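How a Two-Armed Robot Gets Looked After

A robot that puts jars on shelves has to be checked, cleaned and set up before it can do any work. On this page you can find out how that is done, from the floor up.
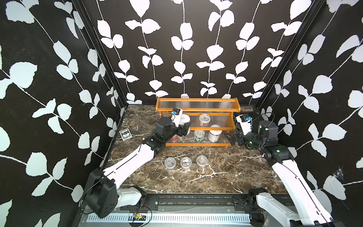
What is a robot cell?

A robot cell is a space built for a robot to work in. Some cells are as big as a garage. The one on this page would fit on a strong table. It has a floor, walls on three sides and two arms. The front is where the arms are bolted down.

The workshop that runs this cell is called Bimwood. The cell's job is practice. The two arms learn to pick things up, put them on a little orange shelf and take them off again. Before the arms can practice, people have to get the cell ready. They do this every morning, and it takes them 35 minutes if everything goes well.

The walls

The walls of the cell are black panels with white leaves and stems printed on them. The panels can be changed. One month the cell might have leaves, and another month it might have stripes or plain gray.

Why bother? A robot with cameras does not know what a wall is. It only gets a picture made of light and dark dots. If the wall is always the same, the robot's program may start to depend on it. Then, when the robot is moved to a new place, it gets mixed up. Changing the walls teaches the program to pay attention to the jars.

Changing a panel goes like this. The arms are switched off. Two people loosen the clips, slide the old panel out and slide the new one in. Then they wipe it with a dry cloth. Dust and cobwebs like to settle in the corners of a cell, and a dark panel shows every speck of them.

The floor

The floor has a dark brown marble pattern. Like the walls, it can be swapped. What matters most is that it lies flat. If one corner curls up, even by the thickness of a coin, a cup standing there will be higher than the robot expects. The gripper may then bump the cup and knock it over.

To check the floor, a worker lays a long metal ruler on it and shines a flashlight from behind. If light gets through under the ruler, there is a dip. The worker lifts the sheet, cleans underneath and lays it down again.

The shelf and the things on it

The shelf is made of wood and has two tiers, which means two levels. Clear ribbed plastic panels stand at the back of the tiers, so a jar that gets pushed too hard stops there.

The shelf must stand against the back wall, in the same place at the start of every practice run. The workers have a sheet of measurements for this. They measure from the wall to each end of the shelf. If the two numbers do not match, the shelf is crooked, and somebody nudges it straight.

The things the robot handles are called test objects. Bimwood owns 84 of them and keeps them in drawers. There are jars with lids, cans, boxes and clear plastic cups. For each practice run, a worker takes out a few.

Clear plastic is hard for a robot. You can see a clear cup because of the shine along its rim and sides, and a robot's camera has to use the same clues. Putting a little something in the bottom of a cup makes it easier to find. Workers often start with cups like that and try empty ones later.

Before an object goes into the cell, a worker looks it over. Is the lid on tight? Is the label peeling? Is anything cracked? A cracked cup goes in the recycling, and a fresh one takes its place.

The arms

Each arm has long white parts, called links, and black parts, called joints. You have the same kind of thing. Your upper arm is a link, your elbow is a joint and your forearm is another link.

Inside a robot joint is a motor that can turn to an exact angle and stay there. This kind of motor is called a servo. When several servos sit close together near the end of an arm, they work like your wrist – they tilt and twist the hand without moving the rest of the arm very much.

Some of the servos have small green lights on them. On this machine, a green light means the servo has power and is talking to the computer. If a light stays dark, a worker checks the plug first. Most of the time the plug has worked loose, and pushing it back in is the whole repair.

Servos also get tired, in a way. Tiny gears inside them rub together and slowly wear down. At Bimwood each servo is taken off after 700 hours of work. It is opened, cleaned and given new grease. If the gears are worn, the servo gets new ones. The servos in the shoulder do the heaviest lifting, so they wear out first.

The grippers

At the end of each arm is a gripper. It is the robot's hand, but it has only two fingers, called jaws. The jaws slide toward each other and stay side by side the whole time, like two doors closing. That is why it is called a parallel-jaw gripper.

To test a gripper, a worker tells it to open all the way and close all the way 30 times. The worker listens while it moves. A smooth hum is good. A click or a scrape means there may be grit in the slide. The grit is brushed out with a soft brush, a bit like a toothbrush.

The tips of the jaws get cleaned too. Sticky labels leave glue behind, and glue makes a jar hang on when the gripper tries to let go. A damp cloth takes care of it.

The little cameras

Each gripper carries its own small camera in a white housing, with a blue circuit board. It is called a wrist camera because it rides where a wrist would be. It moves with the gripper, so it gets a close look at whatever the jaws are about to grab.

Wrist cameras need care in three ways.

First, the lens must be clean. A single fingerprint can make everything look foggy. Workers use the same soft cloth you would use for glasses.

Second, the camera must not wobble. If its screws are loose, it shakes each time the arm stops, and the pictures come out blurry. The screws are tested with a small screwdriver every morning.

Third, the camera has to be lined up. The worker puts a card with a checkerboard printed on it in the cell and moves the arm to several spots around it. The computer looks at the squares from each spot and works out exactly where the camera sits on the gripper. This is called calibration. If somebody bumps the camera later, it has to be calibrated again.

Cables

A thin black cable runs from each camera. It does not lie tight against the arm. It makes a loop, and the loop is there on purpose.

Try this. Hold one end of a piece of string in your hand and tuck the other end under your shoulder strap or collar. Pull the string tight while your elbow is bent, then straighten your arm. The string pulls out. Now try again with some extra string hanging loose. This time you can stretch.

A cable on a robot arm needs extra length for the same reason. Too much is bad as well, because a big loop can catch on the shelf or tip over a jar. When workers put on a new cable, they move the arm slowly by hand into every position it will use and watch the loop all the way.

Down at the front is a white cable duct. It is a long strip with slots in it. Wires can be laid inside and brought out through whichever slot is closest to where they are needed. It keeps them tidy and away from anything that moves.

The rail at the front

Both arms are fastened to a metal rail by brackets and a lot of small screws. If the rail moved even a little, the arms would reach for every jar in the wrong place. Shaking makes screws turn loose bit by bit, so they have to be checked.

The workers at Bimwood put a dot of paint across the edge of each main screw and onto the bracket. If the screw turns, the two halves of the dot no longer line up. Then a worker tightens the screw, wipes off the old dot and paints a new one.

A small circuit board sits on the rail too, with thin red and black wires going to it. Wires come in different colors so that people can follow them and put each one back where it belongs.

Starting up in the morning

When all the checks are done, everyone takes their hands out of the cell. A worker calls out "Clear!" and waits for an answer. Then the power goes on.

The arms move slowly first. They go to a resting position, called home, and stop. The worker compares what the computer says with where the arms really are. Next, one arm picks up a light, empty can and puts it back. Then the other arm does the same.

There is a red button beside the cell, within easy reach. Pressing it stops both arms. The button gets a test of its own each morning – the worker presses it while an arm is moving slowly and makes sure that the arm stops.

Words to know

Calibration: measuring a machine so that its numbers match the real world.
Duct: a long box or strip that holds cables.
Gripper: the part of a robot that grabs things.
Home: the position a robot goes to when it is resting.
Link: a stiff part of an arm, between two joints.
Servo: a motor that can turn to an exact angle and stay there.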